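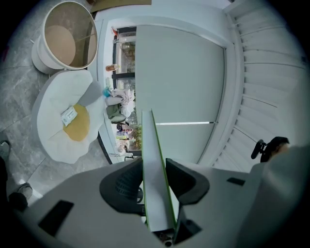
室内铺设的灰色大理石纹地砖。

入冬后地砖起拱报修增多 Sorkow小区启动免费检测

本报讯 12月气温下降以来，Skondevau区多个住宅小区出现地砖空鼓、起拱的报修，其中以Sorkow小区最为集中。小区物业昨天贴出通知，从本周起对9栋楼的住户免费做一次地面空鼓检测，共涉及住户400户，计划在40天内完成。检测结果一式两份，一份交住户，一份由物业留存。

Sorkow小区是精装修交付的，客厅、餐厅和阳台统一铺贴大规格地砖，供货和铺贴由Halolora建材公司承担。入住以后，陆续有住户反映走到某些位置时脚下声音发空。往年这类报修比较零散，今年几次降温过后，报修单明显多了起来，有几户家中的地砖整排翘起，接缝处的填缝料也碎了。

住在小区北侧的一名住户告诉记者，她家客厅的地砖是在夜里起拱的。“听到一声很响的，以为是楼上掉了东西，早上起来看，餐桌边上两块砖顶在一起，中间拱起来一道。”她当天向物业报修，物业派人在翘起处贴了警示胶带，并建议她先不要从那一片走。她家里有老人，餐桌已经临时挪到了卧室。

另一名住户家的情况轻一些，砖面没有翘，敲起来有几块是空的。他担心的是以后。“现在看着好好的，开了地暖不知道会怎么样。”他说，去年冬天没有开地暖，今年孩子小，一入冬就开了，升温那天听见过几次脆响。

记者在小区看到，物业服务中心门口摆了一张登记表，住户可以填写楼号、房号、方便上门的时间段，以及家中是否使用地暖。上门时间分为上午、下午和晚上三段，晚上一段到8点半结束，照顾白天上班的住户。物业工作人员说，登记的先后与检测顺序无关，检测按楼号依次进行，已经起拱的住户会提前安排。

检测由Onishi工程咨询公司负责。该公司的现场人员介绍，检测以敲击为主，用小锤沿砖面四角和中部逐块敲过去，听声音判断砖底与粘结层之间有没有脱开。声音实的不作标记，声音空的用可擦的蜡笔在砖上画记号，并在户型图上标出位置。对有争议的地方，再用仪器复测。整个过程不需要撬砖，也不会破坏填缝。

地砖为什么容易在冬天出问题，这名现场人员解释说，瓷砖和下面的水泥层受冷受热时伸缩的幅度不一样，温度变化越急，两者之间受的力越大。如果当初铺贴时砂浆不饱满，或者砖背没有清理干净，粘得不牢的地方就会先脱开。砖与砖之间留缝太窄、靠墙一圈没有留伸缩的余地，也会让砖互相顶住，最后从最弱的一处拱起来。

他还提到，大规格地砖对铺贴的要求更高。砖越大，背面要铺满胶就越费工夫，边角位置尤其容易漏。浅色和灰色的大理石纹地砖近几年用得多，花色本身与空鼓没有关系，釉面也没有影响，关键还是在背后那一层。住户看到砖面完好，不能说明下面就粘得实。

对于费用由谁承担，小区里的说法不一。按照交付时签订的合同，室内地面装修的保修期为五年，从交付之日起算。小区分批交付，较早交付的几栋楼保修期快到了，较晚的还有一段时间。有住户提出，如果检测时在保修期内，等排到维修时已经过期，这种情况应当怎么算。

物业在通知中对此作了说明：以登记报修的时间为准，凡在保修期内登记的，后续维修仍按保修处理。Halolora建材公司一名客服人员在电话中答复记者，公司已经收到物业转来的报修清单，对确认属于铺贴原因的，会安排返工，砖和辅料由公司提供。至于住户自行改动过的地面，比如后来加装地暖或打过地插的，需要现场看过再定。

不少住户关心的是能不能配到同样的砖。同一型号的地砖，不同批次之间颜色会有差别，纹路也对不上，换上去几块容易看出来。客服人员说，当年工程留有一部分余砖，会优先用于客厅等显眼的位置；余砖用完以后，将提供相近花色的样砖供住户挑选。有住户建议，把柜子底下、床底下的原砖起出来换到外面，再用新砖补里面。Onishi的现场人员认为这种做法可行，但起砖时容易崩角，成功率要看当初粘得有多牢，本来就粘得实的砖不建议动。

检测前，住户需要做一些准备。通知要求，把沿墙、沿窗摆放的东西尽量移开，地毯和坐垫收起来，让出能走人的通道。大件家具不必搬动，检测人员会在图上注明未测的区域，以后住户挪家具时可以约人补测。家里养宠物的，上门时要关在另外的房间。
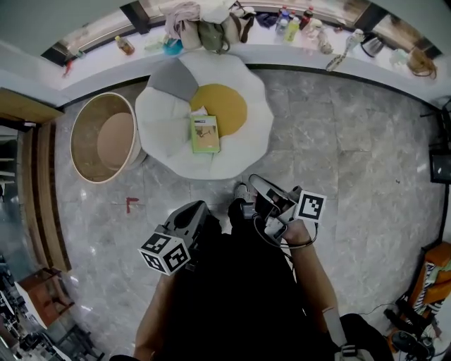 靠窗的位置是这次检测的一个重点。窗边白天晒、夜里凉，温差比屋子中间大，遇上窗框密封不好的，雨水或冷凝水还会沿着墙根渗到砖下。现场人员说，他们在别的小区做检测时，窗前第一排砖的空鼓往往多于房间中央。这次表格里专门列了一栏，记录窗台下沿的填缝有没有开裂、发黑，墙根的踢脚线有没有脱开。

检测过程中如果发现窗框渗水，会一并记下，由物业另外派工。物业工程部的人说，窗户密封胶老化的问题在小区里也有，以前是单独报修，这次正好一起看。渗水不处理，地砖修好了还会再空，所以维修时会先修窗，后修地。

也有住户不愿意检测。一名住户说，家里刚收拾好，不想让人进来敲，而且就算查出空鼓，只要不翘，他也不打算修。物业表示检测自愿，不愿意的可以在表上签字说明，以后需要时再申请。不过工作人员提醒，免费检测只在这一轮提供，过后再约要按次收费，收费标准目前还没有定下来。

那么，查出空鼓的砖是不是都要换？Onishi的现场人员说，要看空的面积和位置。只有边角一小块发空，平时又不常踩，可以先观察；整块空，或者连着几块都空的，建议处理。处理的办法也有两种，一种是在填缝处开小孔，注入专用的胶，把下面的空隙填上；另一种是整块起出来重铺。注胶施工快，不用换砖，适合面积不大的空鼓。已经翘起来的砖，注胶没有用，只能重铺。

重铺以后，新砖需要养护，养护期间不能踩踏，也不能开地暖。对家里只有一条走道的住户来说，这会带来不便。物业的安排是分段施工，先修一侧，等可以走人了再修另一侧。施工时间避开中午和晚上，切割砖块在楼下指定位置进行，减少室内扬尘。有住户问能不能提供临时住处，物业说目前没有这项安排，个别行动不便的住户可以单独与服务中心商量。

记者随后走访了Skondevau区的几家建材门店。店主们说，每年入冬都会有一阵来买补缝料和瓷砖胶的顾客，今年来得早一些。有一家门店的店主说，常有人买了胶回去自己灌，效果有好有坏，灌得太多还可能把旁边的砖顶起来。他的建议是，刚铺不久、还在保修期内的，先找施工方，自己动过以后责任不好分。

对于已经使用地暖的家庭，业内人士建议升温要慢。首次开启时把温度调低，隔一段时间再往上加，关的时候也一样，逐步降下来，避免一下子从冷到热。外出几天不必完全关闭，保持低温运行即可。家里长时间没人住、需要关掉的，回来后不要直接开到平时的温度。

如果地砖已经起拱，应当先把周围的家具和易碎物品移开，不要用脚去踩平，也不要用重物压。拱起的砖内部有应力，受压后可能突然碎裂，碎片边缘锋利。处理之前可以请专业人员沿缝切开一道，让砖松下来，这样旁边的砖不容易跟着翘。拍照留存也有必要，照片上最好能看清起拱的位置和接缝，以后报修、协商时用得上。

目前，首栋楼的检测已经开始，上门人员佩戴工作牌，住户可以在门口核对后再开门。检测完成后，户型图上空鼓的位置会用阴影标出，住户对结果有不同意见的，可以在收到报告后向物业提出复测。物业说，全部楼栋检测完以后，会在公告栏贴出维修的先后安排，张贴时只写楼号和处理方式，不写房号和住户姓名。

还没有登记的住户，可到服务中心填表，也可以拨打通知下方的电话，由工作人员代为登记。电话接听时间为上午9点到晚上8点。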